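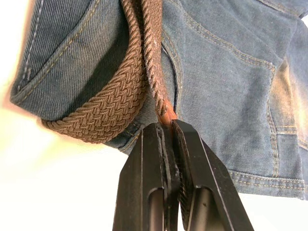 Blue jeans with a brown belt through the loops.

The Reading

Bình Tạ had been asked to read on Sunday evenings because the minister had two other chapels to look after and couldn't be at Rorley before seven. It was a short reading from a book of daily devotions, followed by a silence and then a hymn if the organ was working. The book had 337 pages and a cracked spine. Somebody had written Plakdale Chapel inside the cover and somebody else had crossed it out.

He practised in the kitchen. He read too fast, and when he slowed down he sounded like a man giving directions over a bad line. His wife listened from the hall while she looked for her gloves.

"You don't have to do the voice," she said.

"What voice?"

"You go down at the end of everything."

He tried it again without going down. The passage for that week was on patience, and it told a story of a woman who waited eleven years for a letter from her son. Each morning she walked to the gate and each morning she gave thanks. Bình didn't believe in the woman. He thought she would have missed a morning, or sworn at the postman.

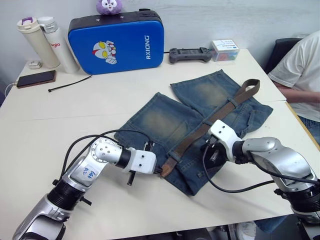

He said so to his wife, who had found one glove.

"Then say that," she said.

"It's a reading. I can't argue with it."

"Why not? You argue with it here."

He walked down to the chapel early to put the heater on. It was December and the path had been gritted as far as the noticeboard and no further. Inside he moved a box of carol sheets off the lectern and laid the book open at the ribbon. He thought of his brother Văn, who had gone to Clunness for work and had not rung since the spring. Bình had not rung him either. He had not walked to any gate. Most weeks he had thought of it while doing something else, such as scraping a pan, and then the pan was clean and he had gone up to bed.

People came in and kept their coats on. Mrs Harrop sat at the end by the radiator. The two students from the flats sat at the back and shared a hymn book though there were plenty.

He read the passage. He went down at the end of everything. When he reached the part with the gate he stopped, and the silence went on long enough for one of the students to look up.

"I don't know about this bit," Bình said. "I haven't been patient with my brother. I've just left him alone, and I've been calling it patience."

He had nothing after that. He looked at the page, found his place, and read the last paragraph, in which the letter came. Then he sat down and they had the silence. The heater ticked. Mrs Harrop blew her nose.

The organ was working, so they sang number 490, which nearly everyone knew.
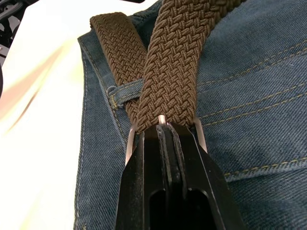

Denim and belt, close up.

At the door Mrs Harrop took hold of his sleeve. She was 78 and she did not let go of a sleeve until she had finished.

"My sister was the same," she said. "I left it too long with her. What's he called, your brother?"

"Văn."

"And is he a believer?"

"I don't know. He used to be."

"Well, he'll have a telephone either way," she said, and went down the path holding the rail.

He turned off the heater and put the carol sheets back on the lectern where he had found them. The minister's car pulled in as he was locking up, and Bình had to unlock the door again so that he could fetch his umbrella.

"How did it go?" the minister asked.

"I stopped in the middle."

"Did you lose your place?"

"No," said Bình.

The minister waited, but it was cold, and he had not had his tea. He found the umbrella behind the font. Bình locked the door a second time and walked home with the book under his arm. His wife was on the stairs with both gloves. He asked her if she still had the Clunness number, and she said it was on the back of the calendar, if he hadn't thrown the calendar out.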